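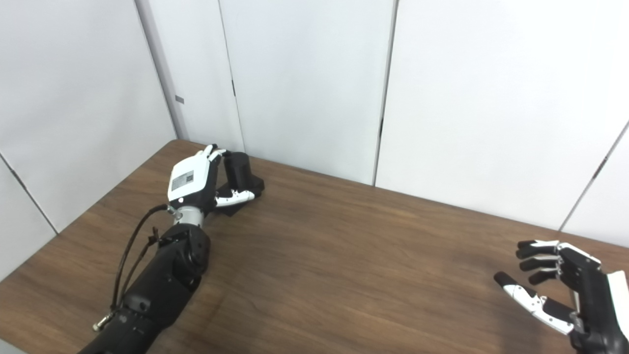
The harbor office at Korkthorpe had told them over the radio that the wreck was closed until the tide turned, and that anyone already on the mooring should stay on the mooring. The skipper said all right and hung up the handset. Then he went forward and told the divers, who were sitting on the benches with their suits zipped to the waist.

There were four of them. They had paid in February and driven up the night before, and they took the news the way people do when they have already eaten a large breakfast for a purpose. One of them asked how long. The skipper said 75 minutes, maybe more. The woman with the gray hood poured the last of her coffee over the side.

She had dived the Torkard once before, with her husband, when the wheelhouse was still standing. She had not told the others this. On the drive up they had talked about the wheelhouse as though it had fallen down in another century, and she had let them. It had come down in a winter storm, and she had read it in the club newsletter, in a short item under the price of air fills.

"You're on my fin," said the young man next to her.

She moved her foot.

The boat lay back on the line. Every few minutes the buoy went under and came up streaming. The skipper watched it from the door and wrote something on the back of his hand with a pen. He had run the boat for the Rolton dive shop before he bought it from them, and the shop's name still showed through the paint on the locker lids.

The young man wanted to know if they could go in anyway, on the sheltered side. He had done drift dives. He said the names of two places where he had done them.

"No," said the skipper.

"I'm only asking."

"I know you are."

After a while the other two, who were brothers, lay down on the engine cover and put their hoods over their faces. The woman checked her computer, though she had checked it in the parking lot. She turned her air on, read the gauge, and turned it off again. The young man watched her do it and then did the same with his. He left his on. She reached over and closed it for him, and he thanked her.

"What's it like?" he said. "You've been quiet. I figured you'd done it."

"Once."

"Is it good?"

She thought about it. She remembered the cold at the back of her neck and a row of plates in the galley, three of them still in the rack. She remembered her husband's light going back and forth over the stern, where somebody had scrubbed the letters clean so you could read the name. He had hung there so long that she had to tap his tank and show him her gauge.

"It's dark," she said. "Stay off the bottom and you'll see plenty. Keep hold of your light."

He nodded as if she had told him more than that.

The buoy came up and stayed up. The skipper looked at it, then at his hand, then at the water running past the ladder. It was still running, but there was less of it. He called the harbor office and listened, and this time he sat down to do it.

"Tănase, the supply boat, wants to come through first," he said when he was done. "Once she's by, you can go. Pairs. I'm dropping the flag line ahead of you, and you come up it, all of you, even if you can see daylight somewhere else."

The brothers sat up and started looking for their gloves.

"You want to pair up with me?" said the young man.

"I suppose I'd better," the woman said. She turned around on the bench so he could close the zipper across her shoulders. It stuck halfway, where it always stuck -- and she told him to go back an inch and try it again.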